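Melberg Publishes Free Good-Practice Guide for Robot Bin-Picking Cells

Mar 25, 2021

We've been promising this one since January, and I'm so happy to finally say it: the Melberg Guide to Bin-Picking Cells is out, it's free, and you can download it from our website right now!

A quick word on what it covers. Plenty of rules exist for the big stuff (fences, stops, speed limits), and we don't try to replace any of them. Ours is a guide to the everyday things people argue over at the bench: how bins get fixed down, where cables may run, what goes into a mixed test load and who signs off when the load changes. It comes to 70 pages, with 4 checklists you can print and tape up next to the cell.
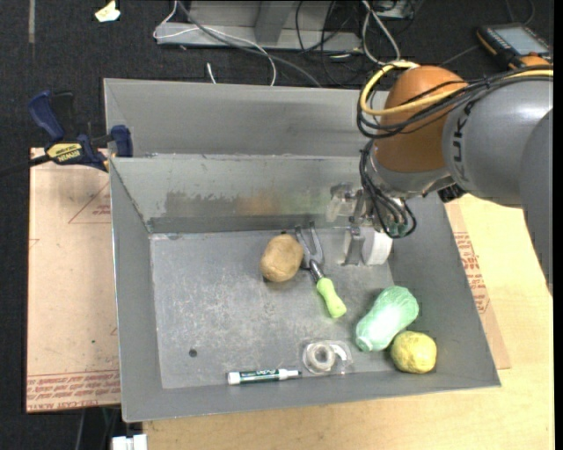 A mixed load of produce, tools and stationery under the gripper, with a bar clamp at the left edge of the bins.

My favorite chapter is the one on mixed loads. We ask that every test load include both food and hard goods, and that the list be written down before the first pick. Gurcombe and Talturia both read early drafts and sent back up to 200 comments (thank you, I think!), and the clamp and cable sections are much better for it.

The guide is version 2 of our old Benmoussa notes, so if you already work from those, start with the change list at the back. Comments are open on the download page, and I read all of them.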